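Is the Jostness Craft Fair Worth the Drive?

3/15/18

The flyer for the Jostness spring craft fair promised "77 makers under one roof." I drove 65 miles to Grindley to see what that meant, having been let down by the same organizers in September.

Admission has gone up to $2, and parking is no longer free. The people at the door were pleasant enough and handed me a map that didn't match the hall. Whole rows had been renumbered, and the pottery I wanted to see was listed under candles.

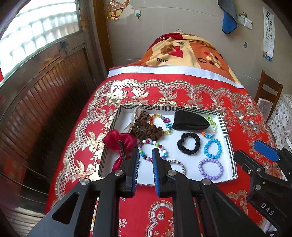

My bigger complaint is with the word "handmade." I asked at several tables who had made the goods and where, and I got a straight answer at maybe half of them. One seller told me his cutting boards were "finished locally," and I take that to mean oiled. The Haugland table, to be fair, had a card for each knitted hat with the yarn and the hours listed. Why can't the organizers require that of everyone? 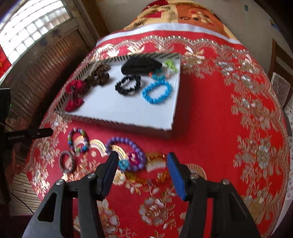

Prices were the other puzzle. A quilt at the Osa booth was tagged $559, and the woman selling it could explain every dollar. Small things were harder to judge. Take beaded bracelets, like the purple one with the round, glossy beads on the embroidered red tablecloth. Stringing is easy to do at home and just as easy to buy in bulk, and a pretty cloth tells a shopper nothing either way. I'd want to see a label before I paid craft prices for any of it.

Lunch was a decent bean soup. The next fair is set for September, and I'll wait to see the vendor rules in writing before I buy the gas.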